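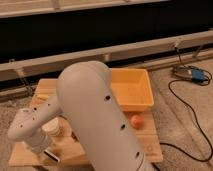
Home | News | Products | Press | Contact

Vurkix opens tabletop recordings to outside labs

November | By Edit Kovács, Vurkix press office

MORINMONT – Vurkix will share the first 2,000 recordings from Nela, its project to teach robot arms simple table work, with university labs and small companies starting this month. Access is free for research use.

Each recording covers one short task done by an arm on a wooden board, using small items and a shallow bin. An operator guides the arm through the task by hand controls, and the system saves the camera view along with the arm's joint positions. A learning program is then trained on the results.

The recordings were made at two sites over three months. Failed attempts, 441 in all, are included and marked as such.

"We used to throw the bad ones away," said Yannick Courtois, who leads data collection for Nela. "Labs kept asking for them, so now they stay in."

Operators change the layout of the board between tasks and work under different room lighting. Tessier, the project's software partner, checks the files and will host the downloads.

Labs can request access through the Vurkix press office. A second set, with longer tasks, is planned for spring.

Shares: 3 | Comments: 2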